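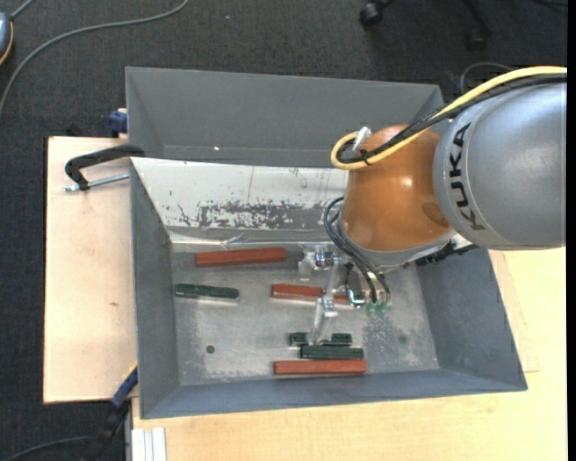

Sweepstakes & Giveaways > Blog Giveaways > Is a comment still an entry?

duckbutter_jones
2 May 2025
I need a ruling. The Faline yarn blog is giving away a ceramic hedgehog that holds your crochet hooks. To enter you leave a comment naming your favorite vegetable. I left my comment (parsnip) and felt good about it. Then I scrolled down and there were 839 comments, and a good chunk were the same nine people saying "parsnip" in slightly different ways. Is that allowed? The rules say "one comment per person, but extra love is always welcome!!" What is extra love? Is it entries?

tilly_in_the_back
Extra love is not entries. Extra love is what bloggers say when they want the comment number to go up.

couponmoth
Disagree. If she didn't want repeats she'd have said "duplicates will be deleted." I've been entering blog giveaways since you had to mail the winner a check for postage, and the rule is that anything not forbidden is a strategy. I have left 14 vegetables.

tilly_in_the_back
You are why we can't have hedgehogs.

couponmoth
I have two hedgehogs.

Plumb Bob
What does she use to pick? If it's one of those random number pages then every comment is a ticket and moth is right, ugly as that is. If she writes the names on paper and has the cat choose, it's one name per person and the extra thirteen vegetables were for fun.

duckbutter_jones
Last time it was the cat. The cat sat on all of them and she gave the prize to whoever was stuck to the cat.

Plumb Bob
Then I withdraw my math.

saltine_queen
Can I complain here about the Mahama one? I won their "mystery box of delights" back in October. It was a single oven mitt. Left hand. I wrote a very polite email asking if there was a right-hand delight and they put me on the newsletter. I have had 153 newsletters.

tilly_in_the_back
An oven mitt doesn't have a hand. You flip it over.

saltine_queen
This one has a thumb AND a picture of a goose on the front. If I flip it the goose is facing my wrist like it's ashamed of me.

couponmoth
I'd take the goose mitt. Will trade one hedgehog.

saltine_queen
Is it chipped?

couponmoth
It's been loved.

grumble_pie
Nobody's mentioned that the hedgehog only ships inside the country and half this board lives in Kerkberg. I typed out a whole paragraph about rutabaga before I saw that. It was a good paragraph. My grandmother was in it.

duckbutter_jones
Oh no. Where does it say that?

grumble_pie
Under the pattern for the egg hats, in gray.

Plumb Bob
That's a bit unfair, she put it in bold on the last one and people yelled at her for being unfriendly. Shipping a ceramic anything overseas costs more than the anything.

grumble_pie
I'm not yelling. I'm grieving a rutabaga.

lultel_refugee
Came over from the old Lultel board, where we had a 174-page thread on this exact question and it ended with two moderators quitting. My advice is one comment, sincere, under your real user name, then close the tab.

couponmoth
And how many did you win that way?

lultel_refugee
A magnet.

duckbutter_jones
Update, I emailed her. She says one entry each, the rest is "for the joy of it," and she's deleting everything past the first. Also she's no longer sure she still has the hedgehog. She's going to look in the garage.

couponmoth
Well, I'd like it noted that my first one was celery and I only put it down to warm up.

tilly_in_the_back
Noted. saltine, don't take the chipped hedgehog.

saltine_queen
Already sent her my address.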